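November 7, 2020
By the Purnau Household Textiles Study Group
16 min read

We use cookies to remember your reading settings. By continuing to browse you accept this. Manage preferences

4. Discoloration and residual marks on everyday tops

4.1 Background to this part of the study

The earlier sections dealt with bed linen and towels, which are washed often and at fairly high temperatures. Tops are a different matter. They are worn for a few hours or a few days, put on a chair, worn again, and washed with whatever else is in the basket. Care labels are followed loosely if at all. For this reason we did not expect the neat fading curves found for towels in Section 3, and we did not find them.

The garments came from households in Purnau and Molton. Each household was asked to lend long-sleeved tops that were in regular use and at least one year old. We asked for light colors where possible, as marks are easier to grade on them. A total of 30 tops were accepted. Garments with holes, dye transfer over the whole surface, or missing care labels were turned away, the last group because fiber content could not be confirmed without cutting a sample.

Owners filled in a short form for each top. It asked how the garment was normally washed, whether it was tumble dried, and what kinds of work it was worn for. The last question turned out to be the most useful one and also the one most often left half blank. Where the answer was missing we called the household, and in most cases got an answer the same day.

4.2 Grading

Marks were graded by two readers working apart from each other. Each reader viewed the garment flat on a white table under the same lamp, first at arm's length and then up close. A mark was given a grade from zero (not visible at arm's length) to four (clearly darker than the cloth, with a hard edge). Where the readers differed by one grade the higher was used. Where they differed by more, the garment was set aside and graded again the next morning.

The garment was divided into five areas: chest, back, upper sleeve, lower sleeve, and hem. The collar was left out. Collars carry skin oils and cosmetics, and the yellowing that results is well described elsewhere. Including it would have raised the grade of nearly every top in the set without telling us much about work and handling.

Printed garments gave trouble. A worn print, especially a thin line drawing in a dark color, can break up until it looks much like a smudge. The reverse also happens, and a stain with fine branching edges can pass for what is left of a print. We first tried to settle these cases with a hand lens. Pigment prints sit on the surface of the yarn and tend to crack, while most stains follow the yarn inward. This worked for newer garments and poorly for older ones, where the surface layer had gone and only a gray shadow remained. In the end we added a separate code, U, for marks that could not be placed in either group. Marks coded U were left out of the averages in Table 6.

4.3 Wash procedure

After the first grading the tops were washed in loads of 10. The machine was a front loader of the ordinary household type, set to the warm cotton program with a single extra rinse. We used Sombatkul powder, which contains an oxygen bleach, for the first wash, and Pamlow liquid, which does not, for the second. The order was not reversed for any load. This is a weakness in the design, and readers should not use our figures to compare the two products.

All garments were line dried indoors. They were not ironed. Creases were smoothed by hand before the second grading, though some remained, mostly at the elbow and along the side seams. A crease throws a thin shadow that can be read as a faint mark, and we suspect that a few of the grade one readings on sleeves came about in this way. Pressing would have removed the doubt, but heat can set some stains, and we wanted to keep the garments fit for a third wash later in the project.

4.4 Results

Marks on the chest were the most common before washing. Food and drink accounted for most of those whose cause was known to the owner, and these went down well in the first wash. Marks on the lower sleeve were fewer but much more stubborn. The typical lower sleeve mark was a broad gray patch with no clear edge, found on the side of the arm that rests on a table or bench. Of the 18 garments with such a patch, only five dropped by a full grade after the first wash, and none dropped further in the second.

Gray patches of this kind are generally put down to fine particles worked into the yarn by rubbing. Newsprint, graphite, rubber dust, and the dark film found on metal shelving will all produce them. Bleach has little to act on, as the color comes from the particle itself. Mechanical action can bring some of it out, but the same action raises fuzz on a knit surface, and the fuzz then holds the next lot of particles. Several owners told us that a top seemed to get dirty faster as it got older, and the results agree with this.

How the sleeve is worn had a larger effect than we expected. Tops worn with the cuffs down had their heaviest marks just above the cuff. Tops worn with the sleeves pushed up had lighter marks, spread over a wider area, and a good many of these lay close to the elbow (compare the loose gray top with bare forearms in Figure 7).
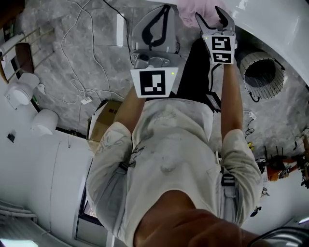
Figure 7. Light gray long-sleeved top viewed from above, arms forward. Faint darker smudges, with a sketchy pattern that may be print or stain, on the chest and sleeves.

Fit plays a part as well. A loose sleeve forms folds around the upper arm, and the outer ridge of each fold takes most of the contact. When the garment is laid flat the marks appear as short bands with clean cloth between them. A close sleeve gives one continuous patch. The total soiled area was not very different between the two, but readers gave the banded marks a lower grade, probably because the eye is drawn to a large even patch more than to several small ones.

Fiber content mattered less than we had thought. Cotton and cotton-rich blends behaved alike. The few garments with a high polyester share held on to oily marks more firmly, in line with earlier work, but their gray patches were no worse than those on cotton.

4.5 Limits

The set is small and comes from two towns with the same soft water supply. Hard water would be expected to raise the gray level in general, and would make the lower grades harder to tell apart. The garments were collected in October, when most households had just gone back to long sleeves, and some tops may have been in a drawer for months before they reached us. Marks that have aged in storage are known to be harder to remove. We did not ask when each top was last worn and have added the question to the form for the next round.

The code U was used more often by one reader than by the other. The two now work from a shared sheet of sample swatches, and the printed garments will be graded again before the third wash, which is described in Section 5.

Get new sections by email. Enter your address to join the newsletter. You can unsubscribe at any time.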